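2 min read

OK so my whole feed is arguing about when you're supposed to celebrate a half birthday and I have opinions, so here we go, a little thread.

First, the easy version. Take your birthday, jump ahead six months, keep the same day number. Mine's May 19, so my half birthday is November 19. Done. I've been doing this since college and I will not be taking notes.

The messy ones are people born on the 31st. My friend Prakash Kamath is a May 31 baby and there's no November 31, so he goes with November 30. His roommate says it should roll over to December 1. They've had this fight every single year and I love it so much.

August 29, 30 and 31 people, I'm sorry, February did you dirty. Pick the last day of the month and eat your cake.

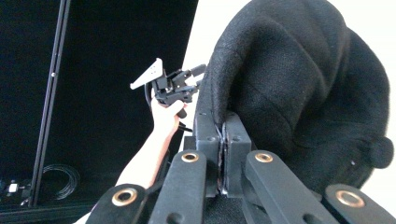 Do you have to give a present for a half birthday?

A card is plenty, and half a cake is better. I bake one round, cut it down the middle, stack the halves and frost the whole thing so it stands up like a little hill. Costs me next to nothing and kids go wild for it!

We did one for my nephew when he turned five and a half. He has a late December birthday that always gets swallowed by the holidays, so June is his big party now (sprinklers, hot dogs, everybody sings half the song and stops). He talks about it more than Christmas.

Also please text your December and January friends on their half birthdays. They get so many "this is for both" gifts. Put it in your phone right now, I'll wait.

Tomorrow I'm doing name days, my grandma's side took those VERY seriously. Send me yours if your family keeps one.

Recent posts
Who gets the first slice? A thread
Derek Hartley's backyard May Day party
Birthday songs that aren't the birthday song
19 things to write in a card when you're stuck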